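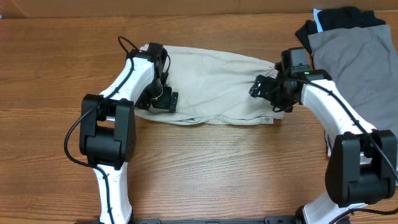

The gauge at Dulten reads in whole centimeters. The operator on the night shift writes the level in the log every 20 minutes, then checks it against the float recorder in the upper gallery. The two instruments have agreed since March.

On Wed 7 October they differ by one centimeter.

A difference of one centimeter is within tolerance. The operator notes it and carries on. At the next reading the difference is two, and at the reading after that it is four. The manual, printed by Gavesero for the old gates and never revised, says to close the bypass and telephone the station at Sampaio. The operator closes the bypass. It takes 40 turns of the wheel, the last six of them stiff.

Sampaio answers on the second ring. Their level is steady. They ask which instrument is wrong.

"Neither has failed its test," the operator says.

"Then one of them is measuring something else."

The operator takes a lamp and goes up to the gallery. The float hangs in its well on a steel tape, and the tape is sound. The counterweight is free. The pen has ink. The water in the well stands where the recorder says it stands, and the water outside, seen through the grating, stands lower. A pipe 100 millimeters across joins the two - it was drawn that way on the first plans and inspected every spring.

The operator holds the lamp over the well and watches. The surface is flat. It rises past a rivet, and then past the rivet above it.

Down in the control room the telephone rings, stops, and rings again.

The operator writes the level on the back of one hand, with the time, and goes down to enter it in the log.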